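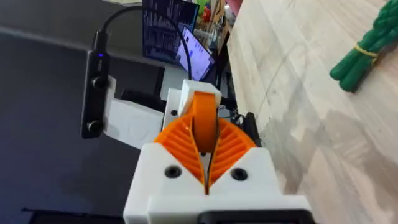 Notebook 2, page 70

Posted in: Bench Notes / Planning & Purchasing

Fri 16 February

Today I wanted to finish the equipment list for the spring order, and I finished maybe the half of it. I write down what I have so far, so that the next person who opens this notebook does not need to start from zero.

Grippers first. The printed housings are fine and I do not plan to buy anything for them. We print them ourselves, the screws are standard, and a broken one costs us one night of the printer. The orange fingers are a different question. The ribs are thin and they wear with use, so I count fingers as consumables from now on, same as tape and cable ties. In the old budget they were under "hardware, one time" and this was a mistake. I put a set of 20 in the list. Gretov can print them for us in the flexible material, or we buy the filament and do it here. Their quote is higher than I expected, but our own printer is already busy nearly 70 percent of the week. Decision open.

Sensor modules. I would like 2 spare ones, with the bracket. The bracket we can print, the module we can not, and delivery from Sikder is slow. Last time we waited until May for a thing ordered in winter. If one module dies now, the arm that carries it stands still.

Cables. The cable from the module makes a big loop over the top of the gripper. It works, but I do not like it. Right-angle connectors would let us route it closer to the body. They are cheap, so I added 4 and will not ask permission for this.

Table. We keep the wooden one. I looked at the aluminum profile table from Ustwood and it is very nice – also it is a third of the whole budget. The wood gives some reflections under our lamps, and a matte mat would solve this for the price of a lunch. I need to measure the top before ordering.

Space between the arms. With two arms reaching over one table, I want to know the clearance before we pay for longer fingers. On paper the longer ones fit. At the table I am less sure, the brackets take more room than the drawing says. To do: move both arms by hand through the usual positions, slowly, and write the smallest gap here.

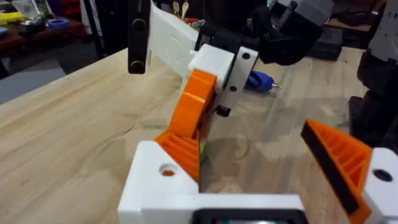

Still to ask before the order goes out

– Inddale: do they sell the joint motors one by one, or only as a full kit? A full kit makes no sense for us.
– Gretov: price for fingers with the pad already glued. Gluing it ourselves takes time and the result is uneven.
– Sikder: real delivery date for the modules, in writing.
– Own stock: check the drawer for small black screws. I think we have enough, but I thought this also last year.
– Screwdrivers: one more set, to stay at the arms. I spend too much time walking back to the workbench.

The total is still over the limit. If something must go out, I would take out the longer fingers and keep the spare modules. Table mat stays in any case.

3 comments | 2 shares

Contact the workshop | Back to top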